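Two grippers, one bucket and a lot of doubt 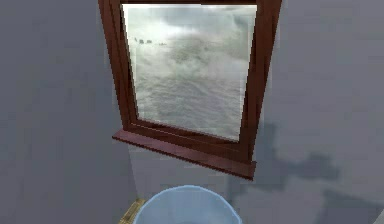 Cor Nijs has been sent plenty of grippers over the years and has sent most of them back. When we spoke on a Thursday, late in the afternoon, he had spent the week deciding whether the Gesasance, a soft three-fingered hand, was worth buying over the plain parallel jaws his group at Lorkham already uses. All of the work so far had been done in simulation. He was not in a cheerful mood about it.

"The supplier's model came with a score sheet already filled in," he says. "I threw that away first. If you let somebody else choose the objects, you're reading their advert."

His own trial is dull by design. Each hand goes on the same simulated arm, with the same controller, and gets 120 attempts at a short list of household jobs. Picking up a bucket by its rim is the one he talks about most, as it was meant to be easy.

"A rim is thin and it curves away from you. The jaws either get it or they don't. The soft hand sort of hugs it, and then the simulator has to decide what hugging means. That's where I stop believing the numbers."

I asked what the numbers were. He was slow to give them. The soft hand dropped the bucket 15 times and the jaws did rather worse, though he wouldn't say by how much until he had run the jaws again with a different friction setting.

"You can make either one win. Give me an afternoon and tell me which you'd like."

Sheila Lockwood, who looks after the cameras and the controller on the same project, is a little kinder. She thinks the simulated room has earned its keep, if only for finding places where the wrist camera is no use. Low resolution and hard shadows are part of the bargain, she says, and she would sooner have them than a pretty picture that takes all night.

"Cor wants it to look like a real kitchen. I don't mind if it looks like a shoebox. What I want to know is whether the controller loses the target when the arm tips the camera up and most of what it's got is window. And it does. It did it with both hands, so at least that's one thing we can't blame on the fingers."

They tried 2 controllers. The older one, Greenwood, is slow and predictable. The newer one, Hivolard, replans as it goes, and Lockwood had hoped it would settle down faster after a bad view. She isn't sure that it does.

"It recovers more often. It also does some very odd things on the way. In a simulator the wall doesn't mind being hit."

Nijs puts it more strongly. He has seen Hivolard swing the arm a long way round to reach something right beside it, and still be marked as a success. He has asked for the length of the path to go into the results. So far it hasn't.

Would he buy the soft hand? "I'd borrow one," he says. "The price assumes you've made up your mind." He wants to see what happens to the fingers after a month of ordinary use, with grit on them, and no simulator he has tried will tell him.

Lockwood would like to move sooner. A loan unit may come in October, and she has asked for the bucket test to be run first on the real arm, with nothing changed. Nijs agrees about the bucket. He doesn't agree about the order, and wants the jaws done before anyone opens the box.

"Otherwise everyone plays with the new toy," he says, "and the old one gets tested on a Friday by somebody who wants to go home."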